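Workshop notebook, Setus Textile Conservation
Project: Mamard wedding gown and associated items, for display at Drornis Castle
Entry for May, begun 8:40 a.m.
Written by: Flurina Berchtold. Read and initialed by Marlies Leitner.

Condition on arrival

The gown was unpacked in the lower workroom after resting overnight in its box. The princely household sent it with its veil, its shoes, one pair of gloves and a folder of correspondence from the dressmaker. The packing was carried out at Drornis by the household's own wardrobe staff. It was done with care, but colored tissue had been used inside the left sleeve and this was removed at once. No transfer of dye was found on the silk. A piece of the tissue has been kept in the project envelope.

The bodice is in better order than the last report led us to expect. The seams at the shoulder are sound. The waist has been let out on both sides and taken in again, and the older stitch holes are plain to see from the inside. The household has stated that the late Princess wore the gown a second time, for an official portrait, and the alterations would agree with this. The press office has asked whether we can confirm it. We have replied that we can confirm the alterations and that the occasion is a matter for the household archive.

The train is the main concern. The silk has split along the fold lines on the right side, and the netting sewn behind it during an earlier repair is pulling on the splits. Marlies considers that this netting must come off before anything else is attempted. I agree. The thread used in that repair is heavier than the silk can bear.
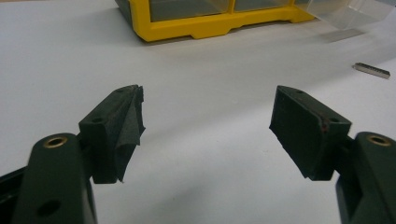
Will the gown be shown with the full train extended?

The train will be shown partly extended, supported on a padded slope behind the figure. The splits on the right side cannot carry any weight, and the slope will be shaped so that the older fold lines are not bent again. The household wished to see the train laid out as it was in the cathedral. Marlies explained by telephone that the cathedral arrangement needed six attendants and a length of floor which the room at Drornis does not have. The household accepted this.

Surface cleaning

Cleaning was done with low suction through a screen, beginning at the neckline and working down. The bodice took the morning. There is a faint brown mark below the left bust, the size of a thumbprint, which does not respond to suction or to a dry sponge. It may be coffee. I have not tried moisture and do not intend to without a test on the seam allowance. The mark falls where the sash of the family order will lie, if the household lends the sash.

The question of the sash is still open. Prince Mamard's office first said that it would be lent, then that a copy would be lent, and in the most recent letter it is not mentioned. Display plans should be drawn up both ways. A copy would be easier for us, as the original has a metal badge that would need separate support, but the label text as it now stands calls it the original and would have to be changed.

Removal of the earlier netting

Work on the netting began after lunch. The stitches were cut singly from the back and lifted out with fine tweezers. No stitch was pulled. Where the thread had become caught in the split edges it was trimmed and left, to be dealt with under magnification. Progress was slow and the light was poor by late afternoon, so the last section near the hem was left until the next session.

The removed netting has been labeled and will be returned with the gown. It is part of the history of the object and the household may want it for the archive. Several long hairs, pale in color, were found between the netting and the silk. These have been put in a separate envelope. I have not mentioned them to the press office and ask that others do the same until the household has been told by letter.
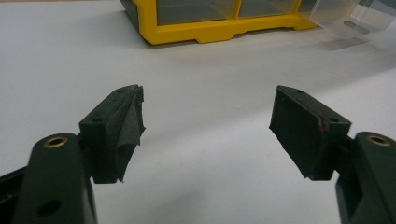
The lining of the train presents a separate difficulty. It was attached with an adhesive strip at the hem, most likely on the day of the wedding or shortly before, and the dressmaker's letters refer to "a quick remedy" without saying more. The strip has failed over most of its length. For colleagues who have not yet looked under the hem, the lifting is much like the covering on the left finger pad of the gripper: wrinkled, slightly peeling, and with a loose flap curling outward near the bottom. The flap of lining must not be pressed flat by hand. The adhesive has turned brittle and each attempt to smooth it puts a new crease into the silk. I propose to relax it under a light weight with a little humidity, after a test, and to secure it with stitching only.

Marlies has asked me to record her view that the adhesive should be removed in full. My own view is that it should be reduced where it is visible and left where it is not. We will test both on the short end by the left seam and decide from the result.

Mounting and figure

Hofstetter has confirmed the figure and will deliver the torso uncovered, so that padding can be built up here. The measurements were taken from the inside of the bodice and not from published accounts of the Princess's height and dress size, which do not agree with one another. The waist on the gown is smaller than any figure given in the magazines. The shoulders are broader. I have sent Hofstetter a paper pattern of both.

The head will be plain and without features. The household was firm on this. There was an earlier exhibition, in another country, where a likeness was attempted, and the family was not pleased with it. The veil will therefore be shown flat in its own drawer case, beside the gloves, and will not be placed on the figure. This suits the veil, which is weak along the comb.

Two cases are planned. The gown and train will go in the large one, and the shoes, gloves, veil and a selection of letters in the small one. The light level in the small case will be set by the letters, as the ink on the dressmaker's note has already faded.

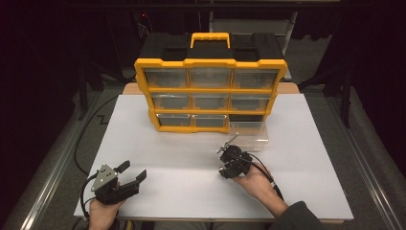

Hofstetter has also been asked to raise the floor of the large case so that the train slope does not touch the glass. Their drawing shows it resting against the front panel at one corner. This was marked in red and sent back. A revised drawing is expected before the padding is started, and padding should not start without it.

The opening

The household has now informed us of the order of events for the opening, in confidence. The Prince's two daughters will attend together and will draw the cover from the case. It will be their first joint engagement for some time, and the press office expects more interest in this than in the gown. The office has issued 1,160 invitations for the day, including those for the garden. We have asked that the room itself be limited to small groups, with pauses between them, as the air handling at Drornis is old and the humidity in that wing rises quickly when the room is full.

The cover is a point for us. It was to have been a velvet cloth drawn upward by a cord, and any cloth of that weight passing close to an open case would be a risk. The case will be closed and sealed before the cover is put on. The cloth will be a light one, lined, and it will be drawn forward and away. Marlies will stand at the side of the case throughout. She has asked not to be in the photographs, and the press office has said it will do what it can.

The younger daughter has asked through her secretary to see the gown in the workroom before it travels. The visit may last up to 4 hours, which seems long, but the secretary says she wishes to read the dressmaker's letters as well. Gloves are not needed for the letters if hands are washed and dried. The gown should be laid out face up, with the train covered. If she asks to see the damage she should be shown it, and if she asks about the brown mark we should say that we do not know the cause.

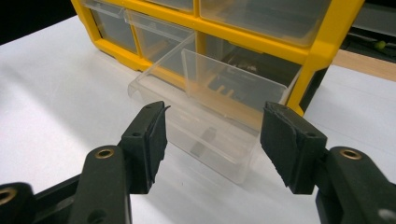

Who will approve the wording of the labels?

The household secretary will approve all wording that concerns the family, and Setus will approve all wording that concerns the condition and making of the objects. Where a label does both, it will go to the secretary first. The draft for the portrait sitting is one of these and should be held until the archive has answered.

Remaining at close of work

The gown is back under its cover on the long table and the train is supported at the hem. The netting near the hem is still in place. Suction screens have been washed and are drying on the rack.

Silk thread in the lighter weight is on order. The shade in stock is too yellow for the train, although it matches the bodice well enough, and I would like the two to be worked in different shades in any case. The bodice has aged differently from the train and a single thread would show on one or the other.

Shoes not yet examined. The left heel is loose in the box and was not moved.

Closed at 6:15 p.m. F.B.

Added by M.L.: Agreed on the humidity test, starting at the left seam. Please keep the offcuts of adhesive in a glass vial and not in tissue. I will write to the household about the hairs.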